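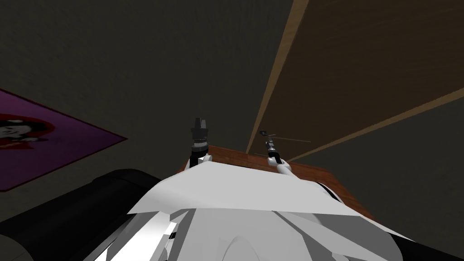 So which of my jobs does it get, the one I like or the one with the staple remover, Ermira Stojanovska wanted to know when the plan for the returns bench went up on the break room door. It got the staple remover. Well, it got the step after the staple remover, and the rest of this file is the long version of that answer.

Emholm Returns Bench (simulated)
Data card and README

Summary

A set of 500 simulated episodes of a two-armed robot working at a wooden table, modeled on the returns bench at the Emholm depot in Postton. The task is the dull middle part of processing a return: pick up the item, turn it so the label faces the right way, put it in the tray. Opening the parcel before that and deciding what to do with the thing after that are still done by people, and people are where most of the depot's money goes, as management has mentioned.

The simulation was built by the Vornel project, a small group inside Pavlović, the company that runs the depot. First release, September 2022.

What's in the folders

episodes/ has one folder per episode, with rendered views, joint positions and gripper commands.
notes/ has the bench notes, typed up from paper. The spelling is original.
splits/ has the lists for training and testing. 88 episodes are held out for testing. Please don't train on them and then write to us about your wonderful results.
scenes/ has the table, wall and shelf layouts. Lighting is set per episode.

Loading

Unpack everything into one folder and run check_episodes before anything else. It will complain about missing notes for part of the set. Those notes were never written, and the complaint can be ignored. If it complains about gripper commands, your download is broken and you should get it again.

Views are stored in order and share a clock with the joint positions. The left and right arms are named from the robot's side. Staff at the bench stand across from it and use the opposite names, so "left" in notes/ usually means "right" in episodes/. We tried to get everyone to agree on this for most of April.

The grippers

The two arms don't carry the same tool. The left gripper is compact and black with a ribbed body. The right one is slimmer, with small jointed fingers. Scripts that mirror one arm onto the other will run without an error and teach your model nonsense.

The wall

There is a purple poster with a cartoon face on it in the scene. Leave it in if you are comparing results with ours. An early model was trained with a bare wall and did noticeably worse when the poster came back, a weakness it shares with several of the depot's supervisors. Replacing the wall texture is fine as long as you say so.

Who made the episodes

Bench staff steered the arms in simulation, on paid time, with a headset and two hand controllers. This was agreed before the first session. The earlier plan had been to do it "in quiet moments," a phrase written by someone who has not worked a returns bench in January.

Operators are not named in the data and there is no operator number. An early version had one. It took a single afternoon for somebody in the office to sort the episodes by speed and ask who the slow one was. The field was removed, the old files were deleted, and the slow one, for the record, had the fewest dropped items.

Episode length is still in there, since you can't hide how long a recording is. We ask that you not use it to judge people, and the license says so in colder language.

What changed at the bench

A data card doesn't normally have this section. The bench staff asked for it, and they made the data.

Sorting is now shared. A person opens the parcels, the robot turns and trays the easy items, and the same person deals with whatever it leaves behind. Easy items used to be the rest period. You did a stretch of boxed phone cases with your mind elsewhere and then you were ready for the customer who had returned a lamp in a pillowcase. Now the phone cases go to the robot and the day is all lamps.

Output went up and so did sore tempers. After 3 weeks the bench rotation was shortened to 2 hours, which had been requested for years on other grounds and was approved quickly once it had a robot attached to it.

No one has been let go. Two people who left were not replaced, and readers can decide for themselves how different that is. Pay for the bench went up one grade for those who learned to restart the arms and clear a jam. Those who would prefer not to learn it can stay on the old grade, though the jams do not check your grade before happening.

From the bench notes, lightly trimmed:

"It holds the soft ones like they might be hot. Then it drops them."

"Asked again if we can slow it down after lunch. Was told it doesn't eat lunch. I know that."

"Good day with it. Did all the small boxes and I got to the back shelf for the first time since summer."

Known problems

Soft packaging behaves badly in simulation. Bags are stiffer than real ones and slide too easily, so a model that handles them well here should be watched closely on a real bench.

Lighting is kinder than at the depot, where one tube has been on the repair list since before the project.

Some episodes end early because the operator got called away to a real parcel. They are kept and marked "interrupted."

There are no people in the scenes. At the depot there is always a person within reach of the bench, usually leaning over it to get the tape. Nothing in this set teaches a robot to wait for that person, and it must not be used as evidence that a robot does.

Intended use

Training and testing two-arm pick-and-turn models, and teaching. It is not meant for setting work targets. If a planning document quotes an episode time from this set as a goal for staff, write to the Vornel mailbox and we will reply to the author, with the bench copied in.

Changes

Operator field removed.
Left and right notes explained, see Loading.
Typos in notes/ corrected, then put back after objections.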